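**Ticket 215 — Womard kitchen drawer, drags on the way in, stops short**
Opened: September 2020
Opened by: Stella Langat
Priority: normal (was low, see below)
Status: open, waiting on part

**Problem as reported**

Bamboo drawer under the counter, Womard base unit with Getura slides. Pulls out OK. Going back in it drags, then stops with a gap at the front. Push hard and it closes, usually, with a clunk. Worse when loaded. Right side feels like the bad one but not 100% on that.

Unit ordered through Fondora in March. Drawer was fine for the first couple months. No drops, no spills I know of. Someone did lean on it reaching for the top shelf (me).

**What I tried before writing in**

- Emptied it. Everything out, onto the counter and wherever. Still drags, less.
- Vacuumed both channels. Got crumbs and one piece of dry pasta, spiral. Thought that was it. It was not it.
- Took the drawer off, put it back on. Left clip clicked, right clip sort of clicked.
- Wiped slides with a dry cloth. Did NOT oil anything, the sheet says don't.
- Swapped nothing else. Didn't want to lose the warranty.

**Reply from Womard support (pasted)**

> Please confirm the slide model and that the drawer box is not racked. Slides are rated for up to 100 lb when level. Check the rear bracket on the side that drags. Please also tell us what is stored in the drawer and on the worktop above it.

Model number on the sticker ends in 81, rest is rubbed off. Contents: normally utensils, wooden spoons, dish towels, a rolling pin. Nowhere near the limit. Worktop: toaster oven, toaster, knife block, boards, dry goods. Guérin board is the heavy one.
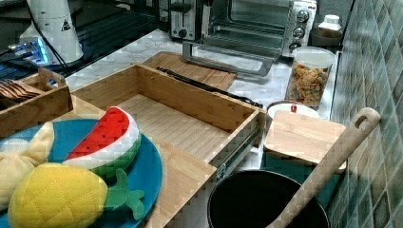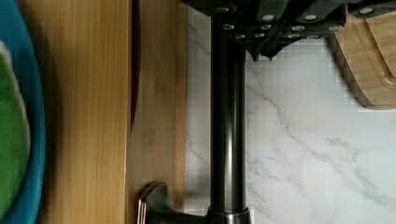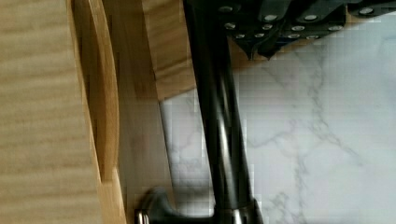
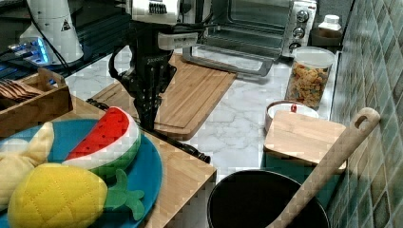 Rear bracket is my main suspect now. Got a flashlight in there after dinner and the right one sits lower than the left, not by much, but you feel it with a finger. One screw spins and never bites. Tightened the other two a quarter turn each, drawer went in smoother, then dragged again by morning. The right slide is the one showing low on the side in the first picture, drawer out and empty, and that is the rail I keep coming back to. Tried shoving the drawer box left while closing. Helps. Lifting the front a hair while closing helps more, so I'm thinking the back end is sagging and not the front.

**More checks, next day**

1. Measured diagonals of the drawer box, corner to corner. Same both ways. Box is square, so not racked.
2. Level laid across the counter: fine. Level on the cabinet floor: also fine.
3. Moved the toaster oven down to the far end overnight to see if weight up top mattered. No change at all. Moved it back, my shoulder says never again.
4. Looked at the ball cage on the right slide. It hangs up before the end of travel and then jumps. Left one rolls the whole way.
5. Pencil mark on the cabinet wall behind the right bracket. Bracket had slipped below the mark after a day of normal use.

So two things maybe? Loose bracket AND a cage that's out of postion. Or the cage got knocked out becuase the bracket dropped. Can't tell from here.

**Sent to Womard**

Asked for:
- replacement right slide, same length as the current one
- rear bracket plus 3 screws, a size up if they have it, the hole is chewed
- a yes or no on wood glue and a toothpick in the old hole. I've done it on door hinges, worked fine, but don't want them saying I voided something

**Reply**

> Slide and bracket will ship together. Filling the hole is acceptable. Please let the glue cure overnight before refitting. Do not load the drawer in the meantime.

No tracking number yet. Fondora says talk to Womard, Womard says Fondora prints the label. Wrote to both — same email, so they can sort it out between them.

**Until the part comes**

Drawer stays empty. Spoons and spatulas are living out on the counter, towels on the chair. Bumped this to normal, can't cook around it for long, there's nowhere to chop.

Toothpick's in, glue is on, taped a note on the front saying leave it shut. Will update when the box shows up.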